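# Shared workshop gets its kitchen arm working in simulation

19/12/2025

Members of the Ziltton shared workshop have finished the simulated half of their kitchen arm build, with the real one due to follow in March. 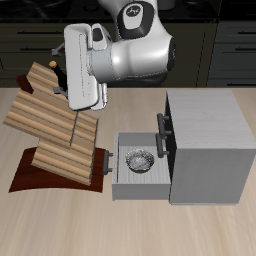 The project, named Brestetti, is led by Tomomi Nomura, who started it at home before moving it to the workshop's back bench. The aim is an arm that can open a drawer, take out a bowl and put it away again without knocking over whatever else is on the table.

Nomura built the virtual kitchen first so that members could try out their control code before any parts were bought. Each version of the code is given 1000 practice runs, and it must manage 800 of them cleanly before it goes any further. The present version passed last week. Earlier ones tended to pull the drawer at a slant or catch the knife block with the gripper.

"The drawer took far longer than the bowl," Nomura said. "We rewrote that part four times."

The group has set aside £4000 for the build, most of it for a second-hand arm. A table and a small set of drawers will be made in the wood shop to match the measurements used on screen.

The code and the kitchen model will be shared with other workshops once the wiring notes are written up. Members who want to help with the drawers should sign the sheet by the lathe.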